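Talking small loans with Gonzalo Palacios

I got to Beltrán, the coffee place across from the Jundthorpe bus station, a little before nine on Thursday, and Gonzalo Palacios was already on his second cup. He runs member lending at Bostside, the credit union that most people in Jundthorpe either belong to or have a cousin who does. I've had a savings account there for years (full disclosure, I guess!) but I'd never sat down with the person who decides who gets a car loan.

"I don't decide," he told me right away. "I used to. There were two of us with a stack of folders, and if I had a headache you maybe waited until Monday."

These days a first pass goes through Braltmont, the software Bostside brought in last August, and then a loan officer reads every file it sets aside. I asked how many that was. He said that last month it set aside 31 out of every 100 applications, which sounded like a lot to me, and he laughed.

"It's a lot to you because you don't have to read them. I like reading them. You get somebody who drove a school bus and then spent a year looking after her mom, and the score just sees a hole there. I see a person who paid her phone bill every month of that year."

We got onto the product he's proudest of, a small loan for things like car repairs and dental work. It comes with a fixed payment and no fee for paying it off early. The application used to take 40 minutes at a desk, and I remember it well because I did one for a transmission and ran out of time on my parking meter. Now it's mostly done on the phone, though he still wants people to come in if they're nervous.

"Come in and be nervous with us," he said. "We have chairs."

I pushed him a little on rates. Bostside isn't the cheapest in town for new cars, and I know people who went to the dealer for their financing instead. He didn't get defensive. He said the dealer's rate can be perfectly good and that he tells members so, but he wants them to look at the total they'll pay over the whole loan and what got added to the contract along the way.
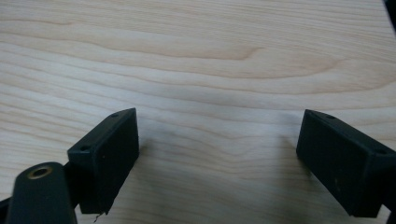
"Bring me the paper before you sign it," he said. "I'll read it with you even if you're not borrowing from me. I did two of those yesterday."

What about people who get turned down? He slowed down a bit there. Everyone who gets a no now gets a phone call along with the letter, and the officer has to name one thing the member could work on. Some folks hang up on him, and he says that's fair. Others call back in the spring with a card paid off and want him to pull up the file while they wait.

He wouldn't let me get the coffee, by the way. I tried twice.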